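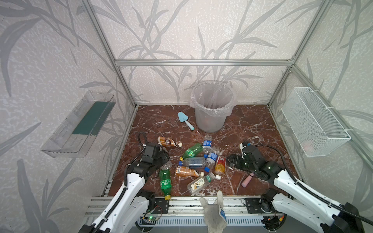 Zaseo Clear Bin for Bottle Sorting

Print this page | E-mail to a friend

We love this little bin! It's translucent gray plastic, so you can tell from across the room when it's filling up, and it takes an ordinary clear bag with the rim folded over the top edge. Bottles go in, the bag comes out, done. If your floor collects water, soda, tea and coffee-drink bottles the way ours does after a Saturday get-together, you'll get plenty of use out of it.

Soledad Barrientos in our Losbridge shop suggests standing it against a wall and tipping the bottles out in the middle of the floor first. You can pull caps and peel labels as you go (blue, green, orange, yellow... save them for a craft box!). A wire mesh basket hung on the wall is great for small bits, and it goes up with a few cable ties.

Item no.: 1411
Color: translucent gray
Bags: sold separately, packs of 3
Care: rinse with warm water and a drop of dish soap, then let it dry upside down

One tip from using ours every day: fold the bag down a good few inches all the way around. It holds much better when the big bottles go in.

Print this page | E-mail to a friend

Related items
Tapia Wire Mesh Wall Basket, white
Flilgate Hand Trowel, light blue
Zaseo Clear Bin Bags
Tapia Cable Ties, white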